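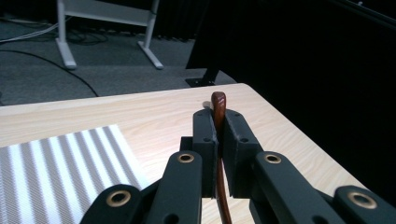
Glossy wood, reddish-brown, rounded at the tip.

Setting the table when there's hardly anyone to set it for

Those of you who read the June letter will remember that I promised a piece on place settings for eight. I had a diagram. I had opinions on where the bread plate goes. The diagram is in a drawer now, and what you're getting in its place is a spoon, a bowl and a strip of striped fabric, which is more or less my full equipment as a host these days.

I've spent a good part of the fall reading about table setting, and the books are not much help with soup on a weeknight. They assume you have a sideboard. One of mine, which came from the library sale in Liveck with the previous reader's pencil marks still in it, spends 5 pages on the fish fork before it gets around to mentioning a bowl. The reader gave up penciling on page four. I made it to the oyster section and then went and ate toast over the sink.

Eating over the sink is of course what all this is meant to prevent. I don't claim that a runner on the table will improve your life, but it does make it slightly harder to eat standing up. You've gone to the trouble. The thing is lying there with its stripes all lined up, and you'd feel silly.
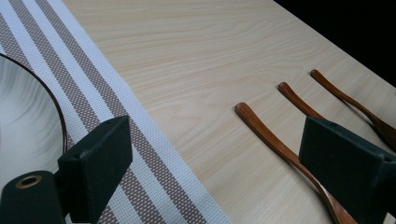

The striped runner on the pale table, bowl at the side.

A word on the runner, then. Ours has white stripes and taupe-brown ones running the long way, and a wide white band at the edge. The weave is a mesh with tiny square openings, so the brown comes out speckled. I was against it at first. I've always held that a table covering with holes in it has misunderstood the job. Crumbs go straight through, and you find them later, under the runner, in little rows.

I've come around, mostly on the question of washing. The linen one I used before needed ironing, and I would iron it perhaps twice a year, and the rest of the time it lay there looking like a road map somebody had refolded in a car. The mesh one I shake out the back door. If it's had gravy on it I wipe it down and lay it flat over the tub. I'm told there are people who iron theirs anyway. Please don't write in.

It also suits a light table, and I have a light table. It's cream going on beige, with a wavy grain that I find myself following with a finger during phone calls. When I bought it from Mladenović (the furniture place out past Bemport, no relation, as I have now explained to the delivery crew on two occasions) they offered me the same one in a dark stain. Dark would hide the rings, they said. I said I used coasters. There was a silence in the showroom.

The trouble with a light table is that everything you put on it has to hold its own. A plain white plate goes missing. For months I wondered why dinner looked like something served on a glacier, and the answer turned out to be that I'd put white on cream next to more white. The bowl I use now is still white, but it has a thin dark brown line at the lip, and that line does all the work. You can see where the bowl stops. At my age this is a feature.

Put the bowl on the runner, by the way, and let the spoon have the wood. I have no authority for this. The books want the spoon to the right of the knife, an inch from the table edge, but the books have a knife. If the spoon's the only thing you're using, it can lie where it likes, and a reddish one looks a good deal better against pale wood than it does competing with a set of stripes.

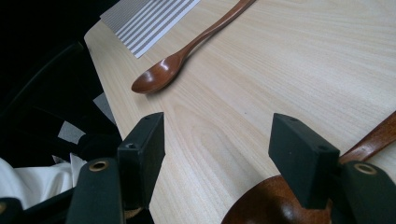 T. MLADENOVIĆ

So, the spoon. It's wooden, shiny, with an oval bowl and a slender handle, and I should confess that until last winter I thought of wooden spoons strictly as something you stirred with and occasionally pointed at a relative. Eating with one seemed like a thing done by people who own a loom.

What changed my mind was the noise. Metal on a ceramic bowl, in a quiet kitchen, with one person in it, is about as loud as a streetcar. With wood you get a sort of polite knock. It doesn't heat up in the soup, either, so you can leave it sitting while you go look for the pepper and pick it up again without yelping.

Against that, you have to look after it. It can't soak and it can't go in the dishwasher, a rule I learned by the usual method. Wash it by hand, dry it with a towel, and leave it out on the counter overnight before it goes back in the drawer. If you have an oiled spoon and it starts looking chalky, rub in a little food-grade mineral oil and wipe off what's left in the morning. If yours has a varnished finish, skip the oil. It'll only sit on top and transfer to your lip.

And look at a new one under a lamp before you eat with it. Run your thumb along the rim. The good ones are smooth the whole way, and the bad ones will let you know somewhere near the tip, usually at the first mouthful of rice pudding.

Some business. In the last letter I asked whether you set the table when you're eating alone, and 127 of you answered, which I had not planned for and have been reading in batches at lunch. A fair number do it only on Sundays. Several put out a cloth napkin and then use a paper towel so as not to dirty it, a practice I recognize and will not be commenting on. One of you sets a full place every night, with a candle, and then eats in front of the television in the next room. I think about this letter a lot.

The Brolley winter swap is going ahead by mail this time. Send one thing from your table that you never use and you'll get back one thing from somebody else's. Wrap it as if it were going to be dropped. Gravy boats are limited to one per household after what happened last year, and I can't accept fondue sets at all until I've placed the ones I have.

Next time, napkin rings, for and against. I have found the diagram again, so there may also be bread plates.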